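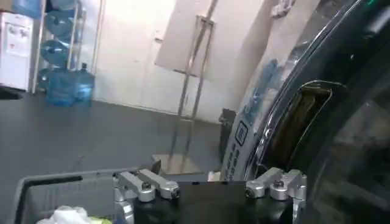

Session 2: The Laundry Corner and the Water Rack

Household Routines, taught by Valquíria Holanda, Covden evening course

Welcome back, everyone, and thank you for bringing your room sketches from last time. I enjoyed going through them, even the ones done on the backs of envelopes (you know who you are!). Tonight we carry on with rooms that have to do two or three jobs at once, and we begin with a corner where the washing and the drinking water share the same stretch of floor.

The appliance on the right is the big dark one with the chrome ring, which I read as a front-loading washing machine. Look at how far the water things are from it. The white dispenser and the metal rack with its blue jugs are over at the back, by the plain white wall, and I like that very much. Washing powder and drinking water are poor neighbours, and if you have any say in where things go, give each of them its own side of the room.

Notes on the basket

A grey plastic basket like the one on the left will do for almost any household. Mine at home came from the Testel shop and has been up and down the stairs for years. A firm raised rim is kind to the hands when you carry a full load, and slots in the side let a bit of air through. At the moment there is something white and crumpled in it, a cloth or perhaps a bag, with a small yellow-green item beside it. Please get into the habit of emptying a basket right to the bottom before you fill it again. Small things love to hide under a towel, and I have washed more shopping lists than I care to admit — and once a whole library card.

Notes on the rack

Jugs can stand on the floor, as two of these do, or go up on the shelves. When you load a rack at home, start with the lowest level and work upwards, so the weight stays near the ground. Full jugs are heavy, so bend your knees, hold the jug close, and ask for a hand if your back is having one of its days. Keep the empties together at one end so that you can tell them from the full ones without lifting every jug.

If your dispenser stands on a mat, lift the mat when you mop. Water creeps underneath and sits there, and a dark floor is very good at hiding it.

For next time

Draw your own laundry corner, however small. Mark the machine, the basket and anything else that lives there, and put a star by whatever you would move first. Those of you using the Preltach workbook can draw straight on to page 48. We shall be in the same room, and I will bring the big roll of paper and the good pencils.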